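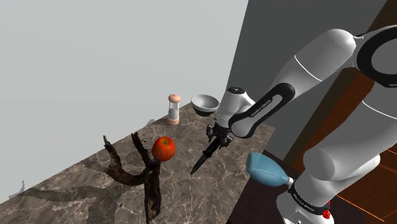 Dark blade, marble top.

I sharpen at the kitchen sink on Wednesday evenings, usually after nine, when the washing up is out of the way. The kit is two water stones, a strip of leather glued to a board, a towel and a marker pen. Most of what follows is a record of settings, written down after I spent a week getting a worse edge than I had the month before and could not say what I had changed.

The coarse stone is an Okeck and the fine one is a Stuner. The Okeck drinks water and needs a soak until the bubbles stop. The Stuner only needs a splash. I soaked the Stuner once overnight and it went soft at one corner, which took a long session on the flattening plate to put right. Both stones sit on the folded towel across the sink.

Flattening comes first. I draw a pencil grid on the face, rub it on the plate under a slow tap, and stop when the lines have gone. If a patch of pencil stays in the middle, the stone is dished and the edge will come out rounded. I used to do this every few months. I now do it every time, and it is quick when the stone has had no chance to wear hollow.

The marker goes along the bevel on both sides. After two light strokes I look at where the ink has come off. Ink left at the very edge means the spine is too low. Ink left at the shoulder means it is too high. Signe Boström, who taught the evening class in Vilbridge where I picked this up, made us do the marker check before every stage, and most of us dropped it by the second week. I have gone back to it.

On the coarse stone I work one side until I can feel a burr along the full length, heel to tip. The tip is where I lose it. The blade curves, and unless the handle lifts slightly the last part never meets the stone. Then I turn the knife over and do the same on the other side. Counting strokes is no substitute for feeling the burr, although I did keep a tally for one badly chipped carving knife and it came to 216 before the chip was out.

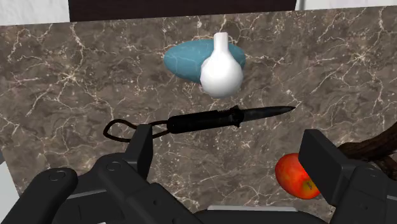
Pressure drops on the fine stone. Roughly the weight of the hand for the first passes, then less, and the last few are edge-trailing only. The slurry stays on the stone while I am working. Rinsing it off between sides gave me a slower cut and a more uneven scratch pattern when I looked through the loupe.

Leather last, spine leading, with a little compound rubbed in. I had been pressing hard enough for the leather to wrap round the edge, and I now think that was the cause of the bad week. With light strokes the same knife went through a ripe tomato without a sawing motion. With heavy ones it skated on the skin.

Asmaa Benjelloun wrote in to ask about serrated knives. I don't do them on these stones. A tapered rod in each gullet, from the ground side only, then one flat pass on the back to take the burr off. The bread knife has had that treatment once and does not need it again yet.

Still to sort out: a better stone holder, and whether the Okeck is too coarse for the small paring knives.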